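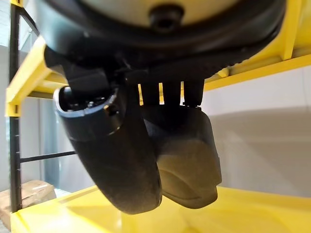
Yellow metal shelving in the parts store at Antal, Ilside.

By Rok Kneževič
1 Sep 2022

Kohei Matsuda has worked in the parts store at Antal for eight years. He started on deliveries and took over the store when the previous manager moved to the office upstairs. The company keeps molded plastic parts for customers who don't have the space to keep their own, and sends them out as they are needed.

When I visited, he was partway through moving everything from the old storage room to the new one across the hall. The job began in May and was supposed to take two weeks.

"I said two weeks because that was how long we could get the hallway for," he says. "It had nothing to do with how much stuff there was. Then a big order came in and we had to stop, and after that we did it in the evenings when we could."

The new room has yellow metal shelving. The old room had gray, bought secondhand in several lots, and the bays never quite matched. Matsuda says he didn't pick the color. The yellow was in stock, and the other choice meant a long wait.

"I've come around to it," he says. "A lot of what we keep is black. On the gray shelves, with the old lights, you'd look straight at a part on the back of a low shelf and not see it. I reordered parts we already had. I did that more than once, and I had to explain it to the office more than once."

He likes a plain metal surface under the parts. In the old room the shelves were lined with cardboard, which somebody had put down years before to stop things from sliding. It held dust and got soft at the front edges, and small clips went under it. When they pulled it up in May they filled a coffee can with what was underneath.

"Some of it we could still use," he says. "Most of it I couldn't tell you what it belonged to."

The last full inventory came to 2,591 parts. Matsuda did it with one other person over a weekend and says he would not do it that way again. They wrote everything down on paper and typed it up afterward, and the typing took longer than the counting. For the new room he is doing one bay at a time and entering each bay before he starts the next. Seven are finished.

I asked how he decides where a part goes. He says the old system was by customer, so all the parts for Wedwood were in one place and all the parts for Womance in another. That worked until two customers started ordering the same shape with small changes. Now he sorts by shape first and puts the customer on the label.

"People ask me for a thing by what it looks like," he says. "They come to the door and hold their hands apart. They say it's long, it's kind of oval, it has a lip around it. They almost never have the number with them. So it makes sense for me to have all the long oval ones together."

The molded shells take the most room. They are hollow, and people assume that means they will nest, one inside another like bowls. Some do. Others have a step or a ridge molded into the inside, and those won't sit down into each other properly. If you stack them anyway, the rims carry the weight.

"You can get away with it for a few days," Matsuda says. "Leave them over a summer and the bottom one has a bend in it. You might not notice on the shelf. The customer notices."

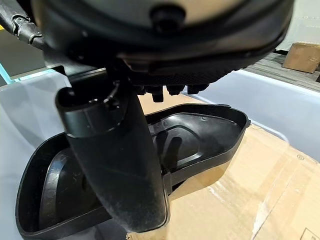 He keeps the difficult ones in a single layer now, with the open side up. He has tried it the other way, with the open side down, and he agrees that it keeps the dust out. But the inside is where one version differs from another, and with the open side down he had to pick up each part to see which one it was. He would sooner wipe them before they ship.

For wiping he uses a dry cloth. He used a spray cleaner at one time and it left streaks on the black plastic that showed up under the lights in the packing room. A packer sent back 54 parts in one morning, and he and the packer spent the afternoon going over them again by hand.

"That was the end of the spray," he says.

Packing is done on a bench by the door of the new room, which is a change. Before, parts went down the hall on a cart, and the cart had a bad wheel. Matsuda says scuffs were the most common complaint he got from customers, and he blames the cart for a good share of them. Each shell now goes into a paper sleeve at the bench and from there into the carton. He doesn't use loose fill because it collects in the hollow side and customers don't like picking it out.

There are things about the old room he misses. It had a window, and it was cooler in the afternoon. The door was wider too, so two people could pass each other carrying boxes. He has asked whether the new door can be changed and is waiting to hear.

I asked when he expects the move to be done. He looked across the hall at the old room, where the last of the gray bays still had cartons in them.

"I've quit giving dates," he says. "The Wedwood parts are next. There are a lot of small ones, and I want new labels before I touch them."

The labels had been ordered the week before my visit. He was going to call the supplier after lunch to ask where they were.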